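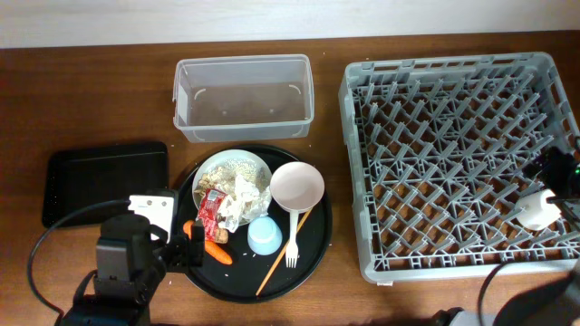 September 2018 — bench log, table clearing cell

Good session! I want to get the rules down while they are fresh, because we changed three of them and I know I will have forgotten the wording by tomorrow.

First, the layout. We are settling on one order for every clearing run: flat tray on the left, the round tray with the dirty things in the middle, the open container behind it, dish rack on the right. I used to think the order hardly mattered as long as both arms could reach. It matters a lot. When Ikon's people ran the same task with the rack on the left, their right arm had to cross over for every cup, and we spent an afternoon trying to compare two sets of runs that could not be compared. So the layout goes on the cell card now, and if you move something, you write it on the card before the run and not after.

Food waste. Real food waste stays in! I know there was a push to go over to plastic food, and I tried the plastic rice for a while, but it bounces and it never sticks to anything. A carrot piece, a plate of scraps with some tissue balled up in it, a snack wrapper lying half over the rim — that is what a table looks like after lunch, and it is much harder than it sounds. The wrapper slides when you touch the plate. Tissue hangs on to a finger and comes along for the ride. I love this task.

Rules for food, as of today:
Fresh scraps each morning, thrown out at the end of the session. No exceptions for "it still looks fine."
Dry or nearly dry only. No sauce, no soup, nothing that runs.
No bones, no toothpicks. Chopsticks are allowed and count as utensils.
Loose grains on the tray are part of the task. Do not wipe between the setup and the run.

That last one is new. I had been tidying the black tray before each start without thinking about it, and the Barredo notes pointed out that a clean tray gives the arm an easier start than it will ever get in a canteen. Fair point. Wipe after the run, never before.

Cups. Start position can be upright, upside down or on its side, and we rotate through them. I still like upside down best as a test since the gripper gets the wide end at the bottom and the narrow end where it wants to close. For placing in the rack: a cup counts as placed when the gripper has opened, backed away, and the cup has stayed put. A cup that is resting on the pegs while the fingers are still around it is NOT placed. We had scored a few of those as done. I have gone back and changed the ones I could find in my own sheets, but please check yours.

Force. The cup limit stays at 50 percent of grip and I see no reason to raise it. Thin plastic dents well before it slips. For the fork and chopstick we may go to 80, which is what the Lurska sheet gives for stiff thin items, but only once the finger pads have been checked that day. Worn pads at 80 just spit the chopstick across the table. (Ask me how I know.)

Cables. This is the one I care about most. Both arm cables need a loop with slack at the table side, and before the first run you move each arm by hand through its full reach and watch the loop. If it catches on the tray rim or on the rack, fix it before powering up. Speed stays capped at 400 mm per second with anyone inside the tape line, and hands stay off the table from start until both arms are parked. Reaching in to straighten a fork is still reaching in. If you really want to fix the fork, stop the run, log it as stopped, and start over.

Logging. The run counter went past 2531 this session and I am more than happy with how the sheets look compared with last winter. Two things to keep doing. Write down why a run was stopped, in words, even if it is only "wrapper stuck to finger." And when an item falls, say where it fell from. "Dropped fork" does not help me, "dropped fork over the rack" does.

Still open:
Does the pale bowl go in the rack face down or tilted? The card says tilted, the Rornholm version says face down. I would go with tilted, the pegs hold it better.
Scraps go in before any dishes move, or may the two arms work at the same time? Right now both are allowed and that makes the times messy. I would like one order fixed by December.
Spare finger pads. We are on the last pair.

Next session: upside-down cups only, full set, same card.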